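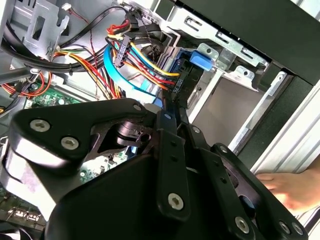

Residents in Cleton who dropped off old computers last winter say they would like to see the service come back every year, with longer hours on Saturdays. One of them, writing on the comment card handed out at the counter, put it this way: my desktop had been in the closet for years, I was worried about the tax records on it, and I didn't know who would take it.

Those requests are the reason Distmont Reuse, the nonprofit electronics reuse center on the east side of Cleton, will run its computer take-back program year round. The program opens on 15th July and replaces the short collection held each January.

Under the new schedule, households in Cleton and the surrounding townships can bring in desktop computers, laptops, keyboards, mice and power cords during regular counter hours. There is no charge for households. Small businesses and schools may bring up to five machines per visit at no cost and should call ahead for larger loads.

The January collection took in almost 3000 pounds of equipment over two weekends. From that material the center put together 215 working desktop computers, which went to families, job seekers and two adult learning programs. Equipment that could not be reused was sent on for materials recycling.

"We kept hearing the same thing at the counter, that two weekends in the middle of winter did not suit everyone," the center said in a statement. "People move in the summer. They clean out a parent's house in the spring. A program that is open all year fits the way people get rid of things."

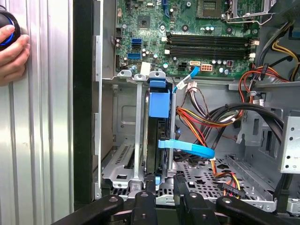
Data security was the most common question on the comment cards. Every hard drive that comes through the counter will be logged by serial number on the day it arrives. Drives that are fit for reuse are fully overwritten and checked before they go into another computer. Drives that fail the check are shredded. Donors who want a written record can ask for a certificate at drop-off, and it will be mailed within 30 days. Donors may also take out the drive themselves and keep it. A computer without a drive is still welcome.

The center will track donated machines with Stisik, an inventory system it began using this spring. Each computer gets a tag at the counter, and the tag stays with it through testing, repair and placement. Paper forms will still be accepted from groups that prefer them.

Funding for the first year comes from the Tymoshchuk Fund, which has supported adult education in the county for many years. The grant pays for two part-time bench positions, new shelving and replacement parts that are rarely found in donated machines in good condition — mainly power supplies and solid-state drives.

Refurbished desktops will be offered for $100 each to households that meet the income guidelines. The price includes a monitor, a keyboard, a mouse and 90 days of repair service. Applications are available at the counter and at the Cleton public library. Schools and learning programs may apply in groups using a separate form.
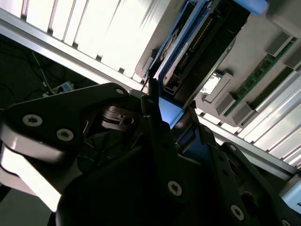
The center also plans a monthly repair evening, where residents can learn how to replace memory, change a drive and clean out dust without damaging parts. Sessions are free, but space is limited and sign-up is required. Anyone under 16 must come with an adult. Participants may bring their own computer or practice on one supplied by the center.

Televisions, printers, microwave ovens and loose batteries are not part of the program and will be turned away at the counter. The county transfer station accepts these items, and fees may apply. Laptop batteries may stay in the laptop unless they are swollen or leaking — in that case, please call before bringing the machine in.

Counter hours are Tuesday through Friday, 10 a.m. to 6 p.m., and Saturday, 9 a.m. to 3 p.m. The center is closed on Sundays, Mondays and public holidays, except for opening day, when the counter will be staffed from noon to 6 p.m. Parking is behind the building, and carts are available at the rear entrance.

About Distmont Reuse

Distmont Reuse is a nonprofit that collects, repairs and places used computers in Cleton and nearby communities. It also offers basic computer classes and low-cost repairs.

Media inquiries: Distmont Reuse, Communications Office, Cleton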